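Lisora on a toy kitchen: a review after one month of poking at it

I've been living with Lisora since July, and I have opinions! If you haven't run into it, Lisora is a method for getting a robot arm to pick things up off a messy table when you tell it what you want in plain words. You feed it demonstrations, it trains overnight, and then you type "put the strawberry on the plate" and hold your breath. The code comes out of a small outfit called Gedholm, and the write-up is short enough to read over lunch (I read it over two, but one of those was mostly soup).

The big idea is that it guesses twice. First it picks a spot on the table that it thinks your words are pointing at, and only then does it plan the reach. Most of what I'd used before did both in one gulp, including Stunex, our old standby. When Stunex went wrong you had no clue whether it had misunderstood you or just fumbled. With Lisora you get a little heat map before anything moves, so you can see it thinking about the wrong fruit and hit stop. I love this. I would pay for the heat map alone.

Setup took me most of an afternoon. The install notes assume a newer driver than the one I had, and the calibration step failed twice with an error message that just said "bad frame," thanks very much. After that it was smooth. I trained on 298 demonstrations, which is a lot fewer than the 1235 in the Gedholm write-up, so keep that in mind when I grumble about numbers.

For testing I stuck with toy kitchen stuff, all of it spread out on a white tabletop with the arm coming in from the side. It's a nice mean test. You've got round things, flat things, long things, and a few that share a color, like the measuring cup and the colander, both light green. The ketchup bottle became my favorite, because it lies on its side and a gripper has to decide which way to come at it.

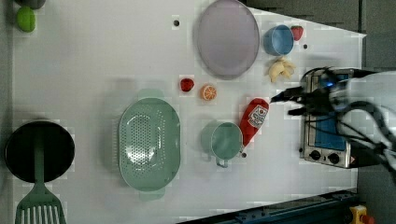 Does it ever sort out the two strawberries if you say "the one by the orange"? Ours picks whichever it likes, and we gave up and took one away. That came from a reader when I posted my early notes, and it's the question I'd have asked too. My answer is yes, mostly, if you keep the phrase short. "Strawberry next to the orange" worked much better for me than "the strawberry that's beside the orange slice, near the colander." Pile on the landmarks and the heat map smears out like butter on toast.

Okay, results. I ran 15 tries per instruction, shuffling the layout every time. The banana bunch was the star and missed only once. Ketchup was solid as long as the bottle wasn't lying with its cap toward the arm. The spatula was a disaster! It got it 4 times out of 15, and every one of those was a grab near the middle of the handle. When it went for the slotted end, it slid right off. I think that's partly on my demos, where I was lazy and nearly always grabbed handles from the same side, so take the spatula score with a grain of salt.

Speed is fine. There's a pause after you type while it makes up its mind, long enough to sip coffee, and then the reach itself is quick and pretty smooth. Stunex starts moving sooner but wobbles all the way there.

Things I didn't like: you can't pause training and pick it back up, so a power blip at 2 a.m. cost me a whole night. The logs are huge. And the viewer only shows the heat map for the first guess, so if it changes its mind halfway through, you're in the dark again. Jara, the add-on that's supposed to fix that, crashed every time I opened a run with more than one instruction in it.

Would I recommend it? If you already have an arm and a pile of demonstrations sitting on a drive, sure, go for it, you'll be up and running in a day. If you're starting from zero I'd wait for the next release, which is supposed to have the resume button. I'm keeping it on our setup for now. Next up is redoing the spatula demos from all sides, and I'll add the new scores to this page when I have them.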